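**The Closing of the Stolside Exchange**

The Office of Records at Trimitz was established to hold the correspondence of the valley, and for 100 years it did so on paper. When the paper was moved to the cellar, the Office acquired a rack, and the rack was placed at Stolside, where the floor was judged sound.

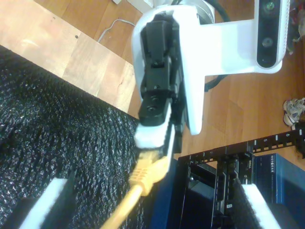 The inventory of the exchange was entrusted to a single clerk, who was granted 9 hours and a key. The regulations required that every line be entered by color, condition and destination. The clerk wrote "yellow, one end found" and left the third column blank. The building plans showed a line to the Benítez mill, which had closed, and another to the Trorkell ferry, which had never opened. Neither plan mentioned yellow.

A query was sent to Trimitz at noon. The reply stated that a cable without a destination could not be inventoried, and that an item not inventoried could not be removed. 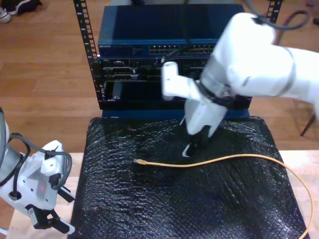
## Findings of the Second Visit

The clerk returned in September with the same key. The rack was to be described in full before disposal, and form 550 allowed six lines for the purpose. The clerk used four. On the fifth was written: "It has been receiving letters." 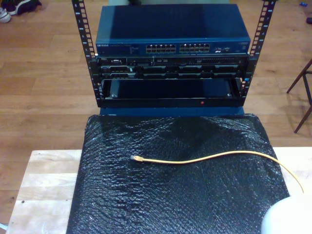 *The Stolside rack, with switch and server in place.*

The letters were short and correctly addressed. They asked after the weather at the ferry, the price of flour at the mill, and whether the Office still kept its lamp in the east window. None bore a sender. The clerk considered that correspondence of the valley was, under the founding charter, to be held and answered,

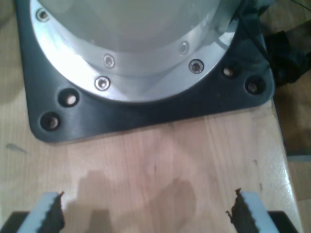

and that the charter had not been repealed. An answer was therefore composed in the usual form. It gave the weather as fair, regretted that no price could be quoted, and confirmed the lamp.

The exchange was entered as open. The clerk signed the form, locked the door, and went to buy a lamp.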